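May, nearly midnight
by the Drorska desk
4 comments

Back on the grasp planner tonight and I can't stop grinning. The new approach filter is in! For weeks Moon (our planner, I still love the name) has been picking grasps that look lovely on paper and then leave the wrist no room to turn, and I think I finally understand why. It was scoring each pose before the joint limits were checked, so the good ones got thrown out late and we were left with scraps. I swapped the order, reran the Clotcombe set and went to make tea.

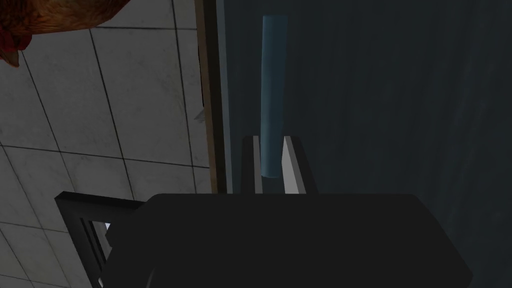

Collision margins are next, and I've been putting them off. At the moment there's a single value for the whole hand, a hangover from the Zandberg code, and it's far too blunt. Take the blue handle, with an open finger on either side of its lower end and hardly any space between – one fat margin calls that a crash, and a thin one lets the palm wander into anything. So I want 2 margins, one for the inner finger faces and one for everything else. It's perhaps 20 lines of work. The config file will be uglier, but I can live with that.

Planning time is 340 ms a query with the filter on, and I'd like to get it lower before I touch the two-arm stuff. Both arms share one queue, so a slow query for the left holds up the right, and I have a half-written scheduler on a branch that I'm itching to finish.

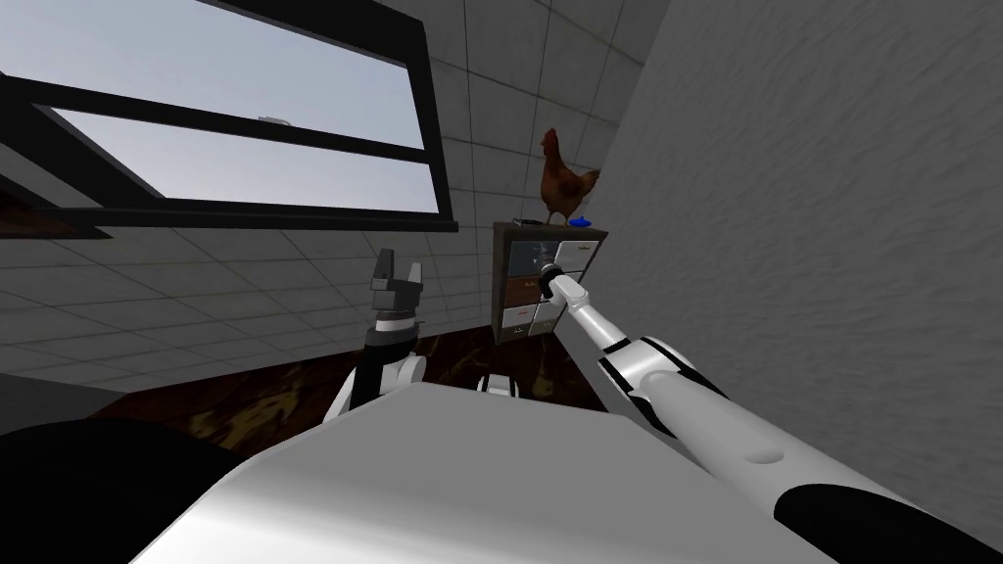
Split the queue first and tune the margins afterwards, came the comment on my branch this evening, or you'll be measuring the wrong delay all week. Fair point, and a bit annoying, as I'd already opened the margins file. I'll do the queue in the morning. Must also remember to save the random seed with each run – I lost a gorgeous plan last night and have no way of getting it back.

2 shares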